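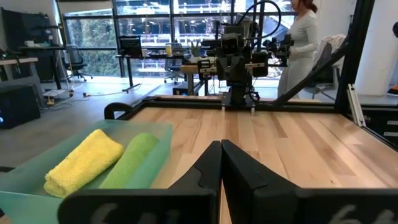

Our lodge in Skultska wants me to look after dues and the member list from October, and I have no idea what other lodges keep and for how long. The last secretary left 65 years of paper cards. I have started sorting them into plastic trays with raised sides, like the teal-green one, but I don't know if cards for members who moved to another lodge should stay with us.
Dušan Dimitriou

Keep them. When a brother transfers, your record of his degrees stays yours – the new lodge gets a certificate and starts its own card. Ask your Grand Lodge office for its retention rules before you throw out any dues receipts.
Praria

We had 2,703 cards and it took two winters to type them up. Suspended members go in a separate file. Not sure what your jurisdiction says about petitions that were turned down, ours wants them kept too.
Flekero

just scan everything
Marín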